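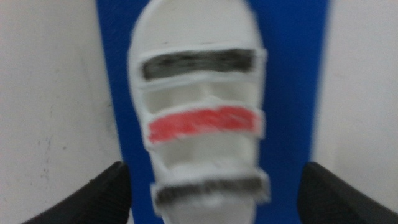 白いワークと青いパネル。黒い2本の指は開いた状態。

Gretadixセル グリッパー安全点検表(コメント付き)
実施日:2022年10月13日
対象:Vaher作業ステーション、手首カメラ付きグリッパー
きっかけ:9月に起きた把持ミス(指が閉じきる前に上昇動作へ移り、ワークが落下)
判定:○ 良好/△ 要観察/× 使用不可

1. 非常停止ボタン(操作盤側・扉側) ○
両方とも一発で停止。復帰手順も表示どおりでした。扉側は前回より押しやすくなっていて、うれしい改善です!

2. 扉インターロック ○
低速運転中に開けて停止を確認。扉を閉めただけでは再起動しないことも確認済み。

3. 指の開閉動作 △
連続28回の開閉で、閉じ遅れが2回出ました。9月の落下と同じ出方です。再現できたのは大収穫! 2回とも記録が残っているので、原因をぐっと絞り込めそうです。

4. 指先の摩耗・ゆるみ ○
取付ねじは規定トルクで増し締め。内側の面に欠けなし。合いマークも引き直しました。

5. 把持完了信号 ×
指が閉じきる前に「完了」が立つことがあります。今回の本命はおそらくこれ。Mutine側の設定で待ち時間が短いまま残っていました。修正が済むまで自動運転は禁止、手動の低速のみ可とします。

6. 手首カメラの映り △
近距離でピントが甘く、帯の境目がにじみます。赤と黒の色の差ははっきり出るので向きの判別には使えますが、縁の位置を測る用途には足りません。レンズ清掃のあと再確認。

7. ケーブルの取り回し ○
手首を両端まで回して引っかかりなし。結束バンドを4か所交換。余長の取り方がとてもきれいなので、隣のSkokbergセルでもぜひまねしたいです。

8. 落下時の対応表示 △
「停止を確認してから拾う」の札が操作盤の裏に隠れていました。目の高さに移設。文字も大きくしたいところ(次回まで)。

残件
・項目5:待ち時間の修正後、開閉と持ち上げを通しで28回。1回でも早上がりが出たら再び×
・項目3:エア圧の記録を追加し、閉じ遅れの時刻と突き合わせる
・項目6:清掃前後の画像を並べて保存

コメント欄
9月の時点では「ワークが滑ったのでは」という見方が強く、指先のゴムばかり疑っていました。信号と実際の動きを並べて見たら、ずれが目で分かるんです。これは本当に面白い! 同型のグリッパーを使っている班は、項目3と5だけでも先に試してみてください。結果はこの表の余白に書き足してもらって構いません。

総合判定:×(項目5の修正完了まで)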